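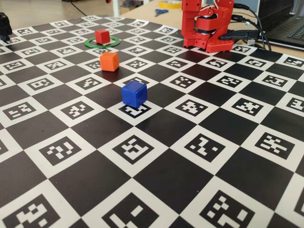
3. Plan the bench and the purchase list

Complete this section before you send any order to Menzies. Changes after the order is accepted are charged at the full rate.

3.1 Measure the table. The mat must lie flat on its whole area, and the base plate of the arm needs its own place beside it or on its edge. Keep room also for the laptop and for the cables going to it.

3.2 Decide where the laptop will stand. It is better on the same side as the arm base, so the cables do not cross the mat.

3.3 Write the budget in two columns, "one time" and "every year". For one Hundusura bench we propose a limit of $2000 for the one-time column. Cables, tape and spare fingertips belong to the yearly column, for which $300 is enough in a normal teaching year.

Note: Prices are in Canadian dollars and do not include tax. The price list was last checked on 2025-04-08.

3.4 Print the parts yourself or order them printed. The full set for one arm, with base plate, cubes and ring, takes 176 hours on the Zodelthorpe printer at the normal setting. If you have only one printer, begin in February for a course in spring.

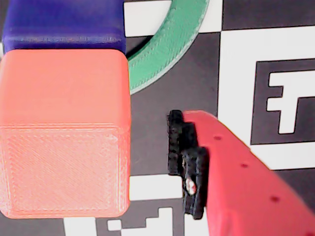
3.5 Choose the fingertips. The finger and the pad are separate lines on the order form, and many customers forget the second one. The printed finger is hard and should last for the life of the arm, but the pad is a part that you will buy again. Look at the stepped profile of the black pad at the end of the red finger: a flat pad from another supplier has a different shape, so ask for a sample before you buy a full bag. The cubes have fine print lines on their sides, and you do not need to pay for sanding or painting them.

Caution: Do not glue the pad to the finger. A glued pad can not be replaced, and you will have to print the finger again.

3.6 Order the mat. Choose matte paper if your printing shop has it. Strong shine on the black squares can disturb the marker reading. Do not fold the mat for transport – roll it with the printed side outside.

3.7 Count the servo motors on your parts list and add one spare for each type. Delivery to Mernurville takes more than 9 working days, and a bench without one motor can not be used in this time.

3.8 Plan the cable length with the arm stretched out. Leave a loose loop at each joint. If the cable is too short, it will pull at the connector when the wrist turns, and this damage is not covered by the warranty.
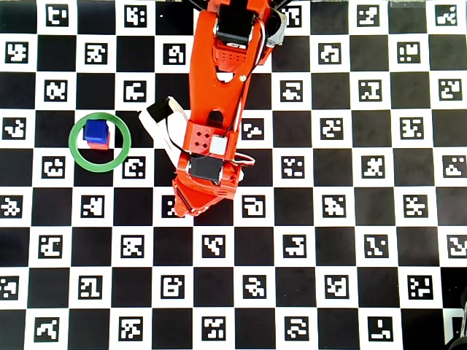

Figure 3-3. Arm over the mat, with cable along the links and a cube stacked on a block in the green ring.

3.9 Decide which tasks you will teach in the first year. Stacking inside the ring needs only the basic set of cubes. For sorting tasks, order a second set in the same colours.

3.10 Send the finished list to Tobias Greenberg at Menzies for checking. Please write the table size and your mains voltage on the first page. He will return the list with his remarks, and after this you can place the order.

Note: Keep a copy of the checked list in the binder with this manual. You will need it again for section 4, "Unpacking".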